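Dry cleaner in Goren starts hanger return program with local shops

GOREN — Wire hangers that used to end up in the trash in Goren now have another place to go. Dukus Cleaners, which runs a plant on Faulkner Street and two smaller drop-off counters, began taking back used wire hangers from the public in April, including hangers that came from other businesses.

Customers can leave hangers at any of the three counters during regular hours. They do not need a receipt and do not need to have clothes cleaned. The only request is that the hangers be tied in bundles with string or a twist tie, with the hooks facing the same way.

Kasun Sivakumar, who owns the business, said the idea came out of a rise in supply costs over the last two years. The plant uses one hanger for nearly every shirt, jacket and dress that goes out the door, and the price of a box has gone up several times.

"We were paying more for new ones and watching the old ones leave in people's garbage," he said. "A hanger that has been used once is still a good hanger."

In the first month the three counters took in 877 bundles. Sivakumar said that was more than the staff had planned for, and a back room at the Faulkner Street plant that was meant for storing winter coats has been given over to sorting for now. The coats have moved upstairs.

Hangers are checked by hand. Those that are straight and clean, with no rust and no peeling coating, go back on the rail. Bent hangers are set aside, and the ones that can be straightened are put through a simple bench jig that one of the pressers made from scrap wood and bolts. Anything with rust is rejected, because rust can mark light-colored fabric and the stain is hard to remove.

The rejected hangers go to Ender Metals, a scrap yard on the county road north of town. Household recycling in Goren does not accept wire hangers. The hooks catch on the belts and rollers at the sorting plant, and the line has to be stopped so workers can cut them out. The town's recycling guide has listed hangers under "do not place in cart" for years, but they still turn up.

Ender Metals takes them as light steel. The coated ones are accepted along with the bare ones as long as paper sleeves, cardboard tubes and foam covers have been taken off. The yard picks up from the plant every other week and pays by weight. Sivakumar said the money is small and goes toward coffee for the staff.

Seven other businesses have joined since the program began. They include a tailor, two secondhand clothing stores, a uniform supplier and a bridal shop. Each keeps a box near the register and calls the plant when it is full. A Dukus van that already makes deliveries around town stops to collect the boxes, so no extra trips have been added.

The secondhand stores are in an odd position, as they both give and receive. Donated clothes often arrive on wire hangers, which the stores do not like to use on the sales floor. Heavier garments slide off them or get a crease at the shoulder. The stores would rather trade them for sturdier plastic ones, and Dukus has been passing along the plastic hangers that customers mix in with the wire.

Mixed bags have been the main problem so far. Some people have brought in hangers still wrapped in plastic film, or with old paper tags pinned on. A few bags held wooden suit hangers and clip hangers for pants. The staff pulls these out and puts them in a free bin by the front door at Faulkner Street, and the bin is usually empty by closing time.

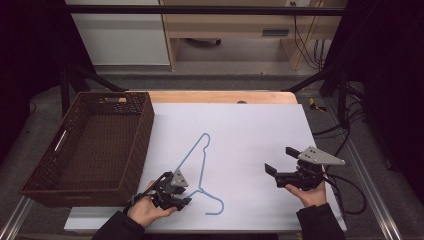 A second problem is size. The plant uses two standard widths, one for shirts and one for jackets, and a conveyor carries finished orders to the front. Hangers with an unusual hook can jump the rail on the turn. Children's hangers are too narrow for the conveyor and are being saved in a separate box until someone wants them. Sivakumar said he has spoken with a school theater group that may take them for its costume room.

Customers who want new hangers on their own clothes can ask for them at no charge. Only a handful have done so, according to the counter staff. Others have asked for the opposite, and bring in their own hangers with their names on tape around the neck. The shop will return clothes on those as long as the hanger fits the rail.

There is a small reward for taking part. A customer who returns 100 hangers gets one shirt cleaned and pressed free of charge, and the count can be built up over several visits. It is kept on a paper card at the counter. The cards can be used at all three locations, but they cannot be combined between households.

By the end of the first month, 53 cards had been filled. Sivakumar said a good number of those came from people clearing out a closet or helping a parent move, and he expects the pace to slow down once those old stockpiles are gone. The plant ordered fewer boxes of new hangers than it did the month before, though he said it was too early to put a figure on the savings over a full year.

The town has not been involved in setting up the program but has added it to the recycling guide on its website, under a new line for wire hangers. The printed guide will be updated the next time it is mailed out. Residents who have broken hangers only, or hangers with rust, can skip the cleaners and take them straight to Ender Metals, where there is a drop box for small metal items to the left of the gate.

The plant had looked at a deposit system, with a few cents added to each order and paid back when the hanger was returned. That plan was dropped. The register software could not handle it without an upgrade, and the counter staff thought it would slow down the morning line, when most customers are on their way to work and want to be out in a minute or two.

Sivakumar said he would like to add a collection box at the apartment buildings near the train station, where many of his regular customers live. Two building managers have agreed to talk about it. The boxes would need lids, he said, because loose hangers tangle quickly and are unpleasant to pull apart.

"If they come in tied, it takes us no time," he said. "If they come in loose, it takes somebody half the afternoon."

The Faulkner Street counter opens at 7 a.m. and the two smaller counters open an hour later. Large amounts, such as those from a store closing or an estate, should be brought to Faulkner Street only, and the staff asks for a phone call first so that someone can meet the car at the side door. Bags left outside after hours will not be counted toward a card.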